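6 Autorenprofil und Veröffentlichungsverzeichnis anlegen

Dieser Abschnitt beschreibt die Einrichtung eines Autorenprofils in Provavia ab Version 4. Voraussetzung ist ein freigeschaltetes Konto mit der Rolle »Autor« oder »Redaktion«. Konten mit der Rolle »Leser« sehen den Menüpunkt Profil nicht.

6.1 Stammdaten erfassen

1. Melden Sie sich an und öffnen Sie Profil > Stammdaten.
2. Tragen Sie den Namen in der Form ein, in der er auf der Titelseite der Veröffentlichungen steht. Diakritische Zeichen werden übernommen (Lazarević, nicht Lazarevic). Die Suche findet beide Schreibweisen.
3. Wählen Sie unter Namensform, ob ein Pseudonym geführt wird. Bürgerlicher Name und Pseudonym werden getrennt gespeichert; öffentlich sichtbar ist nur die als »Anzeigename« markierte Form.
4. Geben Sie mindestens ein Sachgebiet an. Zulässig sind die Einträge der Liste, freie Eingaben werden beim Speichern verworfen.
5. Speichern Sie mit Übernehmen.

Hinweis: Der Anzeigename kann nach der ersten Veröffentlichung nur noch durch die Redaktion geändert werden.

6.2 Kurzbiografie

Provavia führt zwei Textfelder. Das Feld Kurzform fasst 300 Zeichen einschließlich Leerzeichen und erscheint unter jedem Artikel. Das Feld Langform fasst 3000 Zeichen und erscheint auf der Profilseite sowie im Export für Verlagsvorschauen.

1. Öffnen Sie Profil > Biografie.
2. Füllen Sie zuerst die Langform aus. Schreiben Sie in der dritten Person und im Präsens.
3. Setzen Sie Buch- und Zeitschriftentitel über die Schaltfläche Titel. Anführungszeichen und Kursivierung werden dann je nach Ausgabeformat automatisch ergänzt.
4. Übertragen Sie die Kurzform von Hand. Eine automatische Kürzung findet nicht statt.
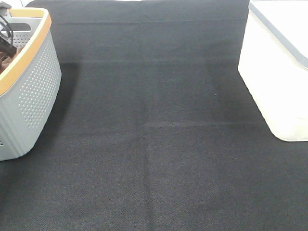 Absatzmarken zählen in beiden Feldern als ein Zeichen. Wird Text aus einer Textverarbeitung eingefügt, bleiben geschützte Leerzeichen und bedingte Trennstriche erhalten und werden mitgezählt. Mit Bereinigen lassen sie sich entfernen.

Achtung: Bereinigen löscht auch vorhandene Titelauszeichnungen. Der Vorgang kann nicht rückgängig gemacht werden.

6.3 Veröffentlichungen importieren

Bestehende Verzeichnisse können aus Fondura oder als BibTeX-Datei übernommen werden. Pro Durchgang werden höchstens 100 Einträge verarbeitet; größere Dateien sind vorher zu teilen.

1. Öffnen Sie Profil > Veröffentlichungen > Import.
2. Wählen Sie die Quelle und laden Sie die Datei hoch.
3. Prüfen Sie die Zuordnung der Felder. Erscheinungsjahr und Titel sind Pflichtfelder.
4. Starten Sie den Import.

Einträge ohne Pflichtfeld landen in der Liste Unvollständig. Meldung 49 bedeutet, dass eine ISBN bereits einem anderen Profil zugeordnet ist. Bei Gemeinschaftswerken ist in diesem Fall die Option Mitautorschaft zu setzen, danach den Eintrag erneut speichern.

Für Übersetzungen gilt: Originalausgabe und Übersetzung werden als getrennte Einträge angelegt und über das Feld Bezug verknüpft. Die Reihenfolge ist dabei zu beachten, das Original muss zuerst vorhanden sein.

6.4 Profil freigeben

1. Öffnen Sie Profil > Vorschau und kontrollieren Sie beide Ausgabeformate.
2. Klicken Sie auf Zur Freigabe.

Das Profil ist bis zur Freigabe durch die Redaktion schreibgeschützt. Zurückgewiesene Profile erhalten den Status »Überarbeiten«, der Grund steht im Feld Bemerkung.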